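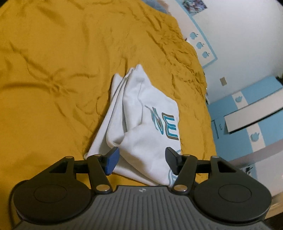

7. Fallos de agarre y atrapamiento de tejido

Esta sección se aplica a la pinza manual de dos dedos Skarkine cuando se emplea con prendas y ropa de cama. Sustituye a la sección 7 de la edición anterior, que trataba el atrapamiento de tejido como un caso particular de la sobrecarga de motor. Son fallos distintos y exigen respuestas distintas.

Los procedimientos 7.3 y 7.4 requieren retirar la alimentación. El procedimiento 7.2 se realiza con la pinza alimentada y solo puede ejecutarlo el operador que sostiene la herramienta.

7.1 Descripción del fallo

Al cerrar sobre una prenda blanca arrugada que descansa sobre una sábana, las almohadillas pueden tomar más capas de las previstas. Se distinguen tres casos:

Caso A. Doble toma. Los dedos cierran sobre la prenda y sobre la sábana. La elevación arrastra ambas. El controlador no emite aviso.

Caso B. Toma parcial. Los dedos cierran sobre el borde de un pliegue. La fuerza medida alcanza la consigna, pero la tela se desliza al levantar. El controlador emite el aviso E-11 si la apertura residual cae a cero durante la elevación.

Caso C. Atrapamiento en el mecanismo. El tejido entra entre el brazo de enlace y la carcasa, o rodea uno de los pivotes. El controlador emite el aviso E-9 y mantiene el par de cierre durante 300 ms antes de cortar la corriente del motor.

El caso C es el único que puede dañar la herramienta. También es el único en el que se han registrado lesiones leves: un pellizco en el dedo índice de un operador que tiró de la tela con la mano libre antes de que el controlador cortara la corriente.

PRECAUCIÓN. No tire del tejido mientras el indicador de estado esté en rojo fijo. El rojo fijo significa que el motor conserva par. Espere al rojo intermitente.

PRECAUCIÓN. El corte de corriente por E-9 no libera la carga mecánica almacenada en los brazos. Los dedos pueden desplazarse de golpe cuando se retira la tela.

7.2 Liberación con alimentación (casos A y B)

1. Detenga el movimiento de la mano. No baje ni gire la herramienta.

2. Apoye la carga sobre la superficie de la que se levantó. Si ha levantado también la sábana, baje hasta que esta deje de estar tensa.

3. Suelte el gatillo por completo. Los dedos deben volver a la apertura de reposo.

4. Compruebe visualmente los dos dedos. Si queda tejido detrás de cualquiera de las almohadillas, trate el fallo como caso C y pase a 7.3.

5. Retire la pinza hacia atrás, en la dirección de su eje longitudinal. La retirada lateral favorece que los pliegues entren entre los brazos.

6. Si se está registrando la maniobra, marque el intento como fallido antes de repetirlo. Un intento repetido dentro del mismo registro se contabiliza como éxito y falsea la tasa de fallos.

Nota. En el caso A no es necesario alisar la sábana entre intentos, salvo que el protocolo de trabajo lo exija. Las arrugas de la superficie de apoyo son la condición en la que más se repite la doble toma, y alisarlas oculta el problema.

7.3 Liberación sin alimentación (caso C)

Herramientas: llave hexagonal del kit Plustevar, pinzas de plástico de punta roma, linterna.

1. Suelte el gatillo.

2. Espere a que el indicador pase a rojo intermitente.

3. Pulse el interruptor general y desconecte el cable por el lado de la fuente. No lo desconecte por el lado de la herramienta: el conector de la pinza no tiene retención y un tirón oblicuo dobla los contactos.

4. Apoye la herramienta con las almohadillas orientadas hacia arriba. Mantenga los dedos de la mano fuera del espacio comprendido entre los brazos de enlace y las carcasas.

5. Localice el punto de entrada de la tela. Los lugares habituales son, por este orden:
el hueco entre brazo y carcasa;
el borde posterior de la almohadilla;
el contorno del pivote.

6. Afloje media vuelta el tornillo de bloqueo del lado afectado. El brazo cederá ligeramente. No retire el tornillo.

7. Extraiga el tejido con las pinzas de plástico, siguiendo la dirección contraria a la de entrada. No utilice hojas, tijeras ni destornilladores planos. Un corte en la prenda es aceptable si no hay otra salida, pero una rayadura en el pivote obliga a cambiar el brazo completo.

8. Ilumine el interior de la carcasa a través de la abertura lateral. Retire los hilos sueltos.

9. Apriete el tornillo de bloqueo hasta el tope.

10. Mueva los dedos a mano por todo su recorrido. Debe notarse una resistencia uniforme. Si hay un punto duro, repita los pasos 5 a 8.

11. Conecte de nuevo el cable y ejecute 7.4 antes de devolver la herramienta al servicio.

PRECAUCIÓN. No ejecute el paso 6 con la herramienta alimentada, ni siquiera con el indicador apagado. El indicador se apaga también por fallo del propio diodo.

7.4 Comprobación de simetría

Un atrapamiento de un solo lado puede dejar un brazo adelantado respecto al otro. El desfase no siempre se aprecia a simple vista y es la causa principal de reincidencia del caso C: la almohadilla adelantada empuja la tela hacia el mecanismo contrario en vez de sujetarla.

1. Con la alimentación desconectada, coloque la galga Jekiria entre las almohadillas y cierre los dedos a mano.

2. Compruebe que las dos almohadillas asientan sobre la galga en toda su cara. Si una de ellas solo toca por la punta, anote el lado.

3. Retire la galga. Conecte la alimentación.

4. Ejecute siete ciclos de apertura y cierre en vacío. Escuche el final de carrera. Debe oírse un solo golpe por ciclo; dos golpes seguidos indican que un brazo llega antes que el otro.

5. Si hay desfase, ejecute la rutina de puesta a cero descrita en la sección 4 y repita los pasos 1 a 4.

6. Si el desfase persiste tras una segunda puesta a cero, retire la herramienta y etiquétela como NO APTA.

Nota. La rutina de puesta a cero borra el historial de avisos. Descárguelo antes si el fallo debe notificarse (véase 7.6).

7.5 Ajustes preventivos

Los valores de fábrica están pensados para objetos rígidos. Con tejido, y en particular con prendas plegadas sobre sí mismas, conviene modificar lo siguiente:

Velocidad de cierre. Redúzcala al nivel 2. A velocidad alta las almohadillas empujan el pliegue hacia abajo y toman la sábana.

Profundidad de aproximación. Acérquese al pliegue más saliente y detenga las puntas antes de tocar la superficie de apoyo. En superficies blandas, como un colchón, la aproximación hasta contacto hunde la tela y la hace subir por los costados de los dedos.

Umbral de E-9. No lo aumente. Subir el umbral reduce los falsos avisos con tela gruesa, pero prolonga el tiempo durante el que el motor conserva par sobre un atrapamiento real.

Ángulo de entrada. Evite entrar en paralelo a los pliegues. Los dedos resbalan entre capas y el resultado habitual es el caso B.

Zonas estampadas. Un estampado grueso puede modificar el rozamiento de la almohadilla. Si la prenda lleva letras o dibujos, elija una zona sin estampar para el primer intento y compare.

Recorrido del cable. Fíjelo con las dos bridas suministradas. Un cable con demasiada holgura puede engancharse en la tela durante la retirada y producir un tirón que se confunde con un E-9. En una de las unidades devueltas a Ramanauskas se sustituyó el motor dos veces antes de que Sang-wook Ko observara que el aviso solo aparecía al retirar la pinza - nunca al cerrarla.

7.6 Notificación

Todo aviso E-9 con entrada de tejido en el mecanismo debe notificarse, aunque la herramienta haya superado 7.4. Los casos A y B se notifican de forma agrupada cada viernes.

La notificación debe incluir:
número de serie de la herramienta;
versión del controlador;
caso (A, B o C) y lado afectado;
tipo de prenda y superficie de apoyo;
velocidad de cierre ajustada;
historial de avisos descargado antes de la puesta a cero.

Si ha habido contacto con la mano del operador, indíquelo en la primera línea y no vuelva a poner la herramienta en servicio hasta recibir respuesta escrita. Responsable de recepción: Gediminas Hunt, servicio técnico Ramanauskas.

7.7 Límites de uso tras un atrapamiento

Una herramienta con un atrapamiento resuelto puede seguir en uso sin restricciones si supera 7.4 a la primera. Si ha necesitado una puesta a cero, limite la velocidad de cierre al nivel 2 hasta la siguiente revisión. Con tres avisos E-9 en el mismo lado, sustituya el brazo de enlace y el pivote de ese lado como conjunto. Las almohadillas pueden conservarse si no presentan desgarros ni bordes levantados.

No intercambie brazos entre el lado izquierdo y el derecho. Las piezas encajan, pero el tope interior queda invertido y la pinza no detecta el final de carrera.

Los códigos de aviso restantes figuran en la sección 8.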